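Lists > Mend and Make Do > Refurb bench > February

Re: Old office towers, worth the bother?
From: Ngaio Ngata
To: refurb-bench list
2/22/21

14 replies, 3 following

Rok Kos wrote:
> Londia are clearing out their upstairs office and have offered us 48
> desktop towers, all the same model as far as I could see. They want them
> gone soon. My worry is time. Last January we took a pile of mixed
> machines from Perić and half of them were still under the stairs in the
> summer. Is it really worth stripping them right down, or do we just
> blow the dust out, put a fresh drive in and hope? I don't mind saying
> that I've never taken a processor out in my life and would rather not
> start on something a school is waiting for.

Oh Rok, say yes to them! Please say yes, and say it today before Londia ring the scrap people.

I know the Perić lot were a misery, but they were a misery because every one was different. Every lid came off a different way, nothing from one would go in another, and we had that biscuit tin of screws that fitted nothing at all. A big batch of the same model is a completely different job. By the time you've opened your third you know where your fingers go, and by the sixth you're chatting about what's for tea while you do it.

And I do think they're worth stripping down, at least as far as memory, cards and processor. Old thermal paste goes like dried toothpaste, and a machine that has been under a desk for years has nearly always got a heatsink packed with felt. You can blow air at it all afternoon and it will still run hot and noisy. Take it off, clean it, new paste, and the thing sounds like a different computer. I love that moment. I've been doing this for years and I still call people over to listen.

My way of going about it, for what it's worth. Mains lead out, then hold the power button in for a few seconds. Lay the tower on its side so you're looking down into it and nothing is hanging by its own weight. Cards first, as they're in the way of everything else. Then memory, pushing both clips back together so the stick comes up level. Heatsink next, a bit of a turn on each screw in order and round again. If it won't lift, don't yank. Warm it up by running the machine for a few minutes and try again (yes, that means putting things back, sorry). Processor last of all: lever out from under its hook, let it come up slowly, frame open, and lift the chip straight up by its edges.

The other half of it is having somewhere for each part to go before you take it out. I used to put everything on a tea towel and it was hopeless, somebody would always move the towel. A holder with proper slots is so much nicer to work from: card standing up, memory lying in its grooves, processor sitting in its own little pocket where a sleeve can't catch it. 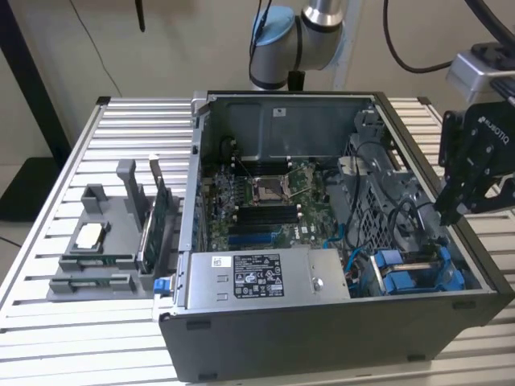

Rok says he still can't see the point of lifting out the processor if the machine starts up perfectly well, and that one bent pin in the socket would cost us a whole board. Fair enough, and he's right about the pins. On boards of this sort they're in the socket, they're as fine as hairs, and I have ruined 6 of them over the years, so I'm not speaking from a great height! If a machine boots and stays cool after a repaste, leave the chip where it is. I only lift it when there's a fault to chase or we want to swap in a faster one. What I'd like is for a few of us to practise on a dead board first, so that when it does need doing it isn't always me.

Memory is the bit I'm most excited about, if I'm truthful. If these all take the same sticks, we can pool the lot, test them in one machine, and double up the good towers from the ones that don't make it. Same with power supplies and drive carriers. Even the duds earn their keep.

Practical things. I've got paste (the Nustine one, which spreads nicely) and enough wipes for a start. Could someone bring a second lamp? And small bags, the sort you can write on. One bag per machine, number on the bag, same number on masking tape on the case.

Storage I haven't solved. Cokex have a dry corner by their loading door if we can be out by the end of the month. Rok, do you still have the key?

Ngaio

Comments (4)

petral
I can bring a lamp and a box of 300 grip-seal bags left over from the seed swap. Are we labelling memory separately or does it stay with its tower until tested?

Ngaio Ngata
Stays with its tower until tested, then into the pool. Thank you for the bags!!

old_solder
Do change the coin battery while you've got the lid off. It takes seconds and saves the phone call about the clock being wrong.

Rok Kos
All right, you've talked me round. I've told Londia yes and I've still got the Cokex key. I'd like a go on the dead board, please.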